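I love building towers. I love it when they stay up, and I sort of love it when they crash, too. So let's talk about why some stacks of blocks stand still and others go *boom*.

## Start with the middle

Everything has a balance point. Try to rest a ruler on one finger and you'll find it. If a block's balance point has something solid under it, the block stays put. If it hangs out over thin air – uh-oh!

A long, flat block is tricky, but it makes a super shelf for smaller ones. Look for the long block and the cubes in the first two pictures, and for patterned squares on the blocks in all four.

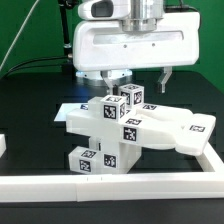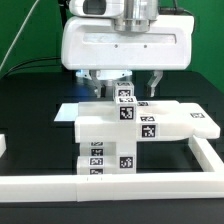
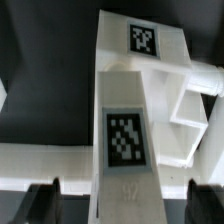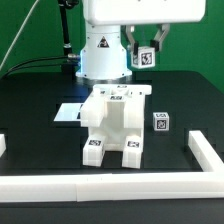
## Try it yourself

1. Find 7 blocks or small boxes. Different shapes are best!
2. Put a chunky one at the bottom. That's your base.
3. Lay a long one across it and slide it a tiny bit at a time. Stop when it starts to wobble, then slide it back.
4. Set a small cube on top, right over the base. Steady?
5. Now move the cube toward one end. Feel that tip? The balance point of the top part has moved, too.

My best tower was called Kullden, and it stood on my desk from January until I bumped the desk with my knee. Give yours a name before it falls – it's more fun that way.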